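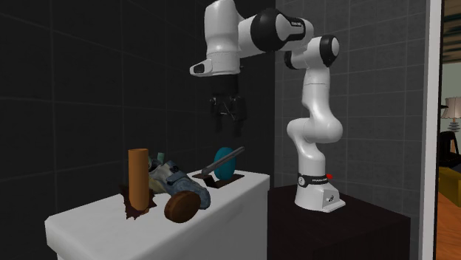

Simulated Franka cell, gripper parked above the back of the table.

Progress notes | Cell upkeep
2 min read

Hi Areti – good month on the Kartha cell. The sim copy now gets every setup change before we touch the real arm, and that's already paying off (Lutfa caught a bad wrist offset on Monday!). I've moved the home pose higher and redone the table height, and we ran 120 resets on the new settings with 8 faults, all in the gripper homing step. Margus is rewriting that part now. Still open: the fingertip pads, which Feslow hasn't shipped yet, and the base bolt check – I'd like to do both in one go in August if you're okay with half a day down.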